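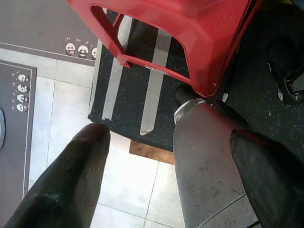
Open day, November, bench notes

Wrist cam view from the afternoon run, bottle and red stool. Keeping it with this entry so whoever does the next one can see how tight the stool gets to the cap.

Setup done by 9.15, doors at 10. Arm on the low mount so it can work at floor level. Visitors behind the tape on the Lestemitz side, same as last year. Should have been the other side, they all had the sun in their eyes until lunch and kept drifting over the tape. Move it.

Floor layout: white tile, navy speckled mat with the grey stripes, little brown doormat, panda mats on the left, red plastic stool. Went for household clutter on purpose. Last year's bare bench put people to sleep. Kids went straight for the pandas, so those stay.

Task was bottle pickup near the stool. Grey bottle, black cap, silver rim. Settings for the record: grip force limit 15 N, approach speed 200 mm/s down to the last bit, then crawl. Tried it faster before doors opened and didn't like the sound of it.

Morning session
- Six runs, five good. The bad one was the rim. Bright ring under the overhead lights, and the detector put the top of the bottle on the ring and ignored the cap altogether. Fingers closed too low and it tipped. Big cheer from the crowd, bigger than for any of the good ones.
- Dropped the exposure a notch after that. Better on the rim, worse under the stool, where it's already dark. Black cap in black shadow, not much to go on. Left it there for the day.
- Tile is nearly blown out even so. Want to try it with the blinds half down.

Afternoon
- Burnov people came through, wanted to know about finger wear. Showed them the scuffs. They run theirs with a sleeve on and swap it every few weeks, said they'd send the part number. Chase this up.
- Ertürk lot asked whether it could do the stool itself. Told them no, not with these fingers. There is that big cutout in the side panel though, you could hook through it. Worth a go on a quiet day, not in front of visitors.
- Somebody's toddler sat on the e-stop box. Works fine. Four minutes to re-home, did the talk about joint limits while we waited and lost half the room.

Teleop station was the hit again, queue back to the kettle. Needs a second headset or a timer, people were not giving it up. Also the signage said "Pleas do not lean", reprint.

To do before the Damen visit
- tape moved
- mark stool position on the mat, it creeps when people bump it
- matte tape on the bottle rim?? or just fix the detector properly. Tape for Damen, fix after
- small lamp low down on the right to get some light under the stool
- check the colour balance, the red is bouncing onto the right fingertip and the segmentation picks it up as stool sometimes
- sleeve part number from Burnov
- more bikkies, ran out before 2

Packed up by half four. Arm parked and covered, logs copied to the shared drive in the open day folder. Havent looked at the force traces yet, will do that tomorrow arvo if the plotting script still runs.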